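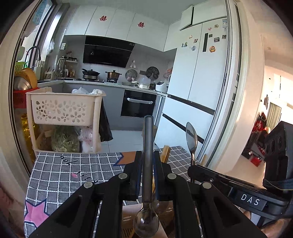
Can a printed tablecloth survive daily meals with kids without looking wrecked by January?
Mine did, mostly. Wipe it the same hour something lands on it and keep hot pans off.

OK so, longer version. Bought the Patwary wipe-clean cloth, the medium one, to replace a cotton one I was sick of ironing. Gray and white check with stars and hearts and bits of handwriting on it. Wanted plain. Plain was sold out in my size. The pattern grew on me and it hides crumbs way better than plain would have.

Size first since that's what I got wrong. Measure the table, THEN add the drop on both sides. I forgot to double it. The 55 inch barely hung over the ends so back it went, and I got the 70. The exchange was fine, the shop (Prultia, they carry most of the Patwary stuff) emailed me a label the same day. Nayeli Arriaga on their returns desk also told me to unroll it flat overnight before deciding I hated the creases. Good tip. The fold lines were terrible out of the packet and most were gone by breakfast. One is still there down the middle, I've stopped seeing it.

Stains. Tomato sauce, fine. Soy sauce, fine. Turmeric – no. Left a yellow ring near one of the hearts overnight and it has faded but you can find it if you know where. Ballpoint came off with dish soap and some rubbing. Marker didnt. Beet juice wiped right up which suprised me.

Feel: a bit stiff at first, softer after a few weeks. Doesn't stick to your forearms in summer like the old vinyl one at my mom's did. Plates don't slide. There was a smell for 3 days, kind of a new shower curtain smell, opened the windows and it went.

Washing. The tag says cool machine wash, no dryer. I've done it twice, hung it over the porch rail, came out OK. Edges are hemmed and one corner has started to fray a little. Nothing a few stitches won't fix. My neighbor Pascual Maldonado has the Londton cloth, costs more, heavier, and his hem looks brand new after a year, so if you care about edges go look at that one. His is also a pain to fold.

Heat – use a trivet. I put a soup pot down for maybe a minute and got a dull patch. My fault, it's on the tag.

Price: mine was 50 with shipping. Fair. Wouldn't pay more. The print is only on one side so you can't flip it when you get a stain, and they should really say that on the listing.

Would buy again in a darker color. Good for everyday, wouldn't put it out for a nice dinner, I still iron the cotton one for that.

Four stars. Lost one for the turmeric and the hem.

Edit: someone asked about round tables. No idea, ours has corners.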